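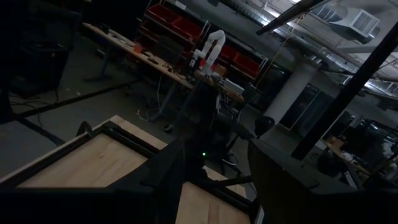 Saturday, May 29, 2021

Picture book, second dummy - binding and proofs

Came in at nine to sew the dummy for the Clondano book and finished a little after four, with a long gap in the middle while I redid something I had already done. Writing it down so that whoever picks this up next week knows which pile is which.

Paper. Switched from the February stock to the heavier uncoated sheet from Eltport. It takes the gouache scans much better. The blues in the harbor spreads have stopped looking like dishwater and now look like slightly nicer dishwater, which was the illustrator's intent, so I'm counting that as a match. Downside is bulk. The dummy is now 4 mm thicker at the spine than the case I cut on Thursday. I measured twice on Thursday. I measured the wrong thing twice.

Grain runs short on this batch. The label says long. Fold a scrap before you believe the label.

Imposition. 39 pages of manuscript went into 39 pages of layout, and a book does not have 39 pages, as the printer at Clurkum has pointed out in two emails. Options on the wall:

- Drop the second owl spread and the page with just the kettle on it, finish at 36 plus ends.
- Add a half title, get to 40, use self ends, look deliberate.

Made the dummy at 40. The kettle page is the best page in the book and I will not be the one to cut it. The half title is a placeholder in the wrong typeface. Please don't let it go to print out of affection.

Sewing. Ten signatures, four pages each, which is a silly way to do it, but the sheet cracks if you nest more than one fold. Linen thread, 18/3, waxed. Tension fine until the seventh signature, then I answered the phone with the thread in my teeth and it was no longer fine. Unpicked back to six. Second pass is tidy apart from a kettle stitch at the tail that sits a bit proud. (Yes, a kettle stitch in the kettle book. I told the whole room. The room had heard it in February.)

Glue. PVA and methyl cellulose, the usual half and half. First coat went on thin and dried clear. Second coat was from the jar with the blue lid and had lumps. Threw the jar out. If you were saving it for something, I apologize, but also, why.

Proofs. Ran the cover at three settings:

A - too warm. The fox looks sunburned.
B - close. Grass a touch yellow, title holds.
C - gray all over. Suitable for a book about drains.

Going with B. I've taken the yellow down a hair in the file and saved it as cover_B2, because last time we had four files called final and sent the printer the wrong one. The lettering on the spine needs to move up 2 mm to clear the publisher's mark. Not done yet.

Reading test. Opened the dummy flat and turned every page at the speed an actual four-year-old would, meaning fast and with the whole fist. Nothing tore. The gutter eats the mouse on pages 14 and 15. You get an ear on one side and a tail on the other, and the text right above it says "Look, there's the mouse!" That needs to shift left by at least the width of the mouse. Have sent the illustrator a note that is politer than this one.

Also on page 22 the text says she has three buttons and the art gives her four. Somebody will write in about this. Ask whether to fix the coat or the sentence. The sentence is cheaper.

Costs so far. $323 on paper and board, including the board I cut to the wrong spine width. That board is now in the offcuts box under the bench, and it would make very good covers for something thinner.

Gachanja. Their order is for 12 blank sample books in the same trim size, due after this one. I haven't started. The cloth is on the top shelf, still wrapped. Leave it wrapped, it picks up glue from across the room.

To do, in the order I'd like it done, knowing how that goes:

1. Recut the case with the new spine. Measure the book block after pressing, not before.
2. Move the mouse.
3. Spine lettering up 2 mm.
4. Real half title.
5. Buttons.
6. Email Clurkum to say 40 pages, and ask what their folding machine does with short grain.

The dummy is in the small press with wax paper both sides. Don't open it before Monday. I'll probably open it tomorrow.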